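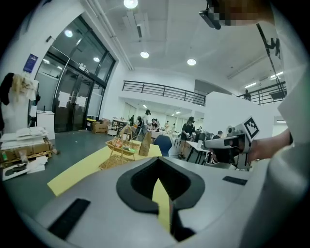
Choosing a position for the Vellitz projector takes longer than connecting it, so do this part before you unpack the cables. The picture on the wall depends on three things: the distance to the screen, the height of the table, and the light in the room. A bright indoor hall with a white ceiling, such as the one shown, will wash out pale colors, and the projector should be set to Bright Room mode from the start. If the table has a cloth on it, like the yellow one here, fold the cloth back where the projector will stand. The rubber feet need a hard surface to grip.

3.1 Placing the projector

1. Stand the projector on a firm, level table. Do not use a cart with unlocked wheels.

2. Leave at least 200 mm of clear space behind the unit and on both sides. The fan draws air in from the left and blows it out at the back.

3. Turn the projector so the lens faces the middle of the screen. The closest distance that will give a sharp picture is 900 mm, measured from the front of the lens.

4. Remove the lens cap and put it in the pocket inside the carrying case lid.

CAUTION: Do not block the vents with paper, fabric or a laptop sleeve. If the unit gets too hot, the status light turns amber and the lamp shuts off. Let it cool before you turn it on again.

3.2 Connecting power and picture

1. Check that the power switch on the back is at O.

2. Push the power cord firmly into the socket marked AC IN, then plug the other end into a grounded outlet.

3. Connect your computer to HDMI 1. Use HDMI 2 for a second computer or a disc player.

4. Move the switch to I. The status light turns red.

5. Press POWER on the remote or on the top panel. The light blinks green while the lamp warms up and stays green when it is ready. Warm-up takes 40 seconds.

NOTE: The remote ships with a plastic tab in the battery door. Pull the tab straight out before first use.

3.3 Straightening and focusing

1. Press MENU and choose Test Pattern. A white grid comes up on the screen.

2. Raise or lower the front foot until the grid fills the screen from top to bottom. Press the foot release on the right side and hold it while you lift.

3. If the grid is wider at the top than at the bottom, open Keystone and press the down arrow until the sides are straight. Keystone makes the picture a little softer, so move the table first if you can.

4. Turn the focus ring until the lines in the center are sharp, then check the corners.

5. Press MENU again to close the pattern.

CAUTION: Never look into the lens while the lamp is on. Keep children away from the front of the unit.

3.4 Light settings for large rooms

Open Picture, then Mode. Bright Room raises the lamp to full power and makes the fan louder. Standard suits a room with the blinds closed. Cinema is for dark rooms only.

Turn off the row of lights nearest the screen if it has its own switch. Daylight from a side window does more harm than lights at the back, so put the screen on the same wall as the windows or pull the shades.

If the picture still looks gray in Bright Room mode, move the projector closer and accept a smaller image. See section 6 for lamp replacement.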